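Home | Essays | Archive | Subscribe | Contact

The case against the kitchen that has everything

Last updated: January 31, 2025

I have been reading the catalogues again, which I should not do in winter. The Drutmont one came with the electricity bill, folded in half and slightly damp, and I went through it at the table with a pen. By the end I had put a cross beside every item whose job is already done by something in the average kitchen drawer. I ran out of patience before I ran out of crosses.

My complaint is with a word. The word is "system". Nobody sells you a jar any more. You are sold the first part of a storage system, and the jar comes with a promise that other jars will follow, in sizes that nest and stack and click, until your flour and your lentils stand in a row like clerks. Drutmont has a system for dry goods and another for the fridge. Jekau, who used to make perfectly decent mixing bowls, now have a system for the space under the sink. Lunby will sell you a set of dividers for the box in which you keep the dividers you have not yet found a use for. I read that page twice to be sure.

I am told that all this saves time. I would like to see the sums. Somebody has to choose the boxes, pay for them, carry them home, wash them, tip everything out of its perfectly sound packet and into them, write the labels, and then find a place for the half-packet that didn't fit. The half-packet is the part the catalogues leave out. Every household that owns matching jars also owns a row of half-packets held shut with pegs, standing behind the jars where visitors can't see them. I have looked behind the jars in other people's houses. I'm not proud of it.

The claim about waste bothers me more. It goes like this: if you can see your food, you will eat it, and so a clear box is a kind of environmental measure. Jekau's leaflet says as much in green ink. I can only report on my own rice, which I could see very well for most of a year and did not eat, since I had gone off rice. Seeing it made me feel bad about it. I don't think that is the same as using it up. Meanwhile the box had been made in a factory, wrapped, put on a lorry and driven to me, and the paper bag it replaced would have gone in the recycling.

There is a serious point under the grumbling. For a long time the ordinary kitchen was put together by accident. You had a pan from your mother, a second pan from a market, plates in two patterns because one set had been dropped, and a wooden spoon with a burnt side. Things arrived when they were needed and left when they broke. It wasn't pretty and nobody photographed it. But it matched the cooking that went on there, because the cooking had chosen it. If you made soup, you owned a big pot. If you didn't, you had no big pot, and no one tried to make you feel that a piece of your life was missing.

The kitchen that has everything works the other way about. It is bought in one go, for a person who doesn't exist yet. This person bakes. This person pickles, has people round for dumplings, makes ice lollies from real fruit and rests meat on a tray with a groove for the juices. You buy for this person as you might buy clothes for a thinner one, and the things wait in the cupboard with the same air of reproach.

I'll admit to having been caught. I own a fish kettle. It cost 80 pounds in a March sale and it was, the label said, worth 100, so that I came out of the shop feeling I'd been paid to take it. I have poached one fish. The fish was fine. It would also have been fine in foil in the oven, where every other fish I've eaten at home has been cooked, and the oven doesn't have to be kept on top of the wardrobe.

Nor am I much moved by the word "quality", which is where people go when you've argued them out of "system". Buy well and buy once, they say, and there is some sense in it where a knife or a saucepan is concerned. It has no sense at all where the thing wasn't wanted. A well-made egg slicer takes up as much of a drawer as a bad one, and it stays there longer. Lunby offers a guarantee of 10 years on its spiral vegetable cutter. I would be interested to know how many are still in use after 7 months, but Lunby doesn't print that figure and I doubt that anyone has asked for it.

What do people really use? In my experience, a plain tray, a cloth, and something to stand things on.
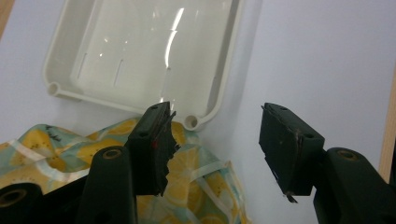
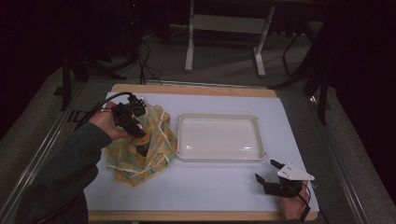 Dilys wrote in after the first version of this went up to say that I was being a snob in reverse, and that it is easy to sneer at matching jars when you have good cupboards and no mice. She moved into a flat where the packets were chewed through within the week, and the jars, she says, were the first thing in that kitchen that made her feel she lived there. She also says that the old accidental kitchen I'm so fond of was run by women who would have given a great deal for a lid that fitted.

I have thought about that more than I wanted to. She is right about the mice. A jar that keeps mice out is doing a job, and I would put no cross beside it. She is probably right about the lids as well, and I notice that when I describe the old kitchen I describe the objects in it and leave out the person who was tired. So I'll give up some ground there.

I don't give up the rest. Her jars were bought to deal with a thing that had happened. That was my whole point about the pot and the soup, and I think she has made it better than I did. What I object to is the purchase that comes before the trouble, sold by people who need you to believe in trouble you haven't had. I have never had a problem with my avocados that called for a dedicated case.

And I'd ask her to look at what has happened to the price. A plain lidded jar used to be one of the cheapest things in a hardware shop. It sat near the string. Now it has been given a name and a family of relations, and it costs what a decent pan used to. Drutmont's mid-sized one has an oak lid that can't go in hot water, so that the one part which touches your hand every day is the one part you can't wash properly. This is offered as a feature. There is a small bottle of oil for it, sold separately.

The names are worth a paragraph. I counted myself fairly hardened until I met the "Mughal" range of spice tins, which are round, grey, and have nothing to do with the Mughals that I can find. The tins hold very little. The idea seems to be that a grand name will make up for the fact that you have to refill the cumin every few days. My own cumin lives in the bag it came in, inside a biscuit tin with the other bags, and when I want it I have to rummage. I've been rummaging for years and it has never once made me late with the dinner. Rummaging also tells me what I've got. I find the mustard seeds, and then I think of something to do with mustard seeds, and that is how half my cooking gets decided.

I suppose the makers would answer that nobody is forced to buy. Quite true. Nobody is forced to read the leaflet either, and yet it was there in with the bill, and I sat down with it. These things work by lowering your opinion of what you have. I looked up from the catalogue at my own shelf, which had been a perfectly good shelf at breakfast, and saw a mess. It took me the rest of the afternoon to stop seeing it.

If you are setting up a kitchen for the first time, I would say buy a pan and wait. Eat from it for a while. You'll find out soon enough what annoys you, and the thing that annoys you twice in a week is worth spending money on. Mine was a colander. I had been draining potatoes with the lid held crooked and scalding my thumb, and I finally bought one from the market, tin, with a dent in it already. The fish kettle I've offered to three people. It's still on the wardrobe.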